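4.2 How tenants name the parts they want repaired

The written requests in the Zokcombe collection are short, and most of them were sent from a telephone late in the evening. The tenant has a problem in the kitchen or in the bathroom, and he or she must explain to an office in another part of the town where the problem is. For this task the tenant needs nouns. In this section we look at which nouns are chosen for the parts of household fittings, and at what happens when the right noun is not known to the writer.

We follow the coding scheme of Dervishi, with two changes. First, we do not separate spelling variants, so that "colar" and "collar" are counted as one form. Second, we keep general words such as "thing", "bit" and "piece" in the analysis. In the earlier work these words were removed as empty, but in our opinion they carry a part of the meaning, especially when an adjective stands before them. A tenant who writes "the round bit" has already excluded many other parts.

The set for close reading has 40 requests. In 29 of them the writer uses at least one general word for a part, and in 9 of these the general word is the only name that the part receives in the whole message. The rest of the writers begin with a general word and later replace it by a more exact one, or they put the two side by side, as in (7) and (8).

(7) the bit at the bottom, the collar I think, is loose again
(8) there is a ring or a sleeve on it and it turns round when I touch it

Example (8) shows a difficulty which we met many times during the coding. The words "ring", "sleeve", "collar" and "lip" overlap strongly in the use of non-specialists. In the trade catalogue of Araújo, which the repair office keeps for its own orders, each of them has a separate entry. For the tenants the choice depends mainly on shape. If the part is low and flat they prefer "ring", and if it becomes wider towards one end they prefer "collar" or, less often, "skirt".

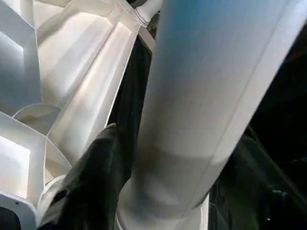
Figure 2. White tube with a collar at its lower end. A small threaded fitting is seen at the top, to the left of the tube.

The second group of names is based on comparison. Here the writer does not try to find the technical word but says what the part looks like: "like a bottle neck", "like the top of a jar", "like a big screw but hollow". Such comparisons are frequent for threaded parts. We suppose the reason is that a thread is easy to recognise and familiar from the kitchen, while the word "thread" itself is connected for many speakers with sewing. Only two writers in the set use "thread" in the technical sense, and both of them had done some building work, as we know from the interviews made by Beril Coşkun in May.

The answers from the office are also of interest. The staff in Pavden, who receive the requests, rarely correct the tenant directly. They prefer to repeat the tenant's word in the first line of the reply and to introduce the trade word in the second, often with a hyphen or in brackets. After this exchange the tenant may take over the new word, but more commonly both words stay in use – one on each side – until the repair is closed. In one long exchange, started on a Sunday, the tenant writes "the white neck" in every message and the office writes "reducer" in every answer, and there is no sign that either of them was confused by this.

This result does not agree fully with the model of Dervishi, which predicts that the two sides will move towards one term within a few turns. We see two possible explanations. The messages in our collection are separated by hours, and sometimes by days, so the pressure to agree is lower than in speech. It is also possible that the form which the Famis system gives to the office plays a role. The part name must be selected there from a closed list, and the selected name is then copied automatically into the reply. The member of staff may be quite willing to say "neck", but the list does not offer it. We could not separate these two effects with the present data.

A further point concerns colour and material. Tenants name the colour very often and the material almost never, although the office asks for the material in its form. "White" is by far the most common adjective in the set, also in cases where every visible part of the fitting is white and the word does not help the reader to choose between them. We return to this kind of over-specification in Section 5, where the requests are compared with the spoken descriptions given over the telephone.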